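Home Topics Index Glossary Contribute Search

Demonstration gathering (robot learning)

Demonstration gathering is the work of recording examples of a task so that a learning system can later imitate it. In most cases a person guides a robot arm through the task while the positions of the arm and the pictures from one or more cameras are saved together. One complete recording, from the starting position to the end of the task, is called an episode. A collection of episodes made under the same rules is called a set.

The term is used mainly for arms fixed to a table. For vehicles and walking machines the words "driving log" and "trial" are more common, although the idea is the same.

Methods

There are several ways to guide the arm. In hand guiding, the person holds the arm itself and moves it. This is simple to learn, but the hands of the person are often visible to the camera, and the system may learn to depend on them. In remote guiding, the person moves a second, smaller arm or a handheld controller, and the working arm copies the movement. A third way is scripted gathering, in which a fixed program makes the movements and only the starting positions are changed.

Remote guiding is today the usual choice for tasks with contact, for example pushing, sorting and wiping. It requires practice. The Orkis handbook, which is used by several small laboratories, asks that a new operator completes 30 practice episodes before any of the work is kept.

Pushing tasks

Pushing is often chosen as a first task. The tool can be a plain rod without fingers, so there is no question of whether a grip was good or bad, and the result can be judged by looking at where the objects are at the end. Toy blocks are popular because they are cheap, strongly coloured and easy to name in a written instruction such as "move the red star to the blue cube".

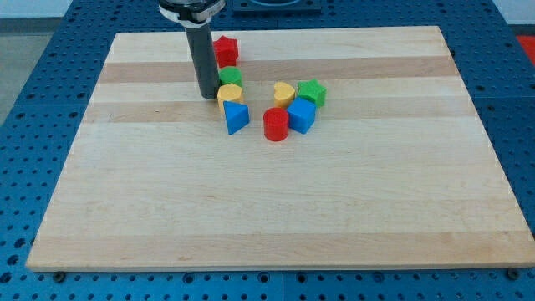

The instruction is normally given before the episode begins, but it can also be written afterwards by a second person who watches the recording. The second way is called relabelling. It gives more natural sentences, and one long recording can be divided into many short ones. Its weakness is that two people may describe the same push differently — "to the left of the heart" and "beside the heart" are both correct, but they are not equally useful.

The Taltine set

A small set often used in teaching is Taltine, prepared by Effie Moffat and Fergus Nisbet at the Medenow workshop. It contains 227 episodes of pushing, recorded by 3 operators. A further 53 episodes were removed after checking, mostly because the rod had passed over a block without touching it or because the instruction named a block that was not on the board. The removed episodes are kept in a separate folder, and some courses use them as examples of failure.

Moffat and Nisbet changed the layout of the blocks by hand between episodes. In their notes they write that operators began to repeat favourite layouts after a short time, and that a printed list of random positions solved this only in part, as the operators did not always follow the list exactly.

Quality and checking

Common faults include long pauses at the start, changes of light during the day, and cameras that are moved slightly during cleaning. Pauses are usually cut. Changes of light are sometimes left in the set on purpose, so that the system meets them in training.

It is disputed whether corrections should be kept. If the operator pushes a block too far and then brings it back, the episode is less tidy, but it shows how to recover from an error. The Tennant guidelines recommend keeping such episodes and marking them — older practice was to delete them.

Related articles
Episode (robot learning)
Imitation learning
Relabelling
Remote guiding
Table-top tasks

Last updated: March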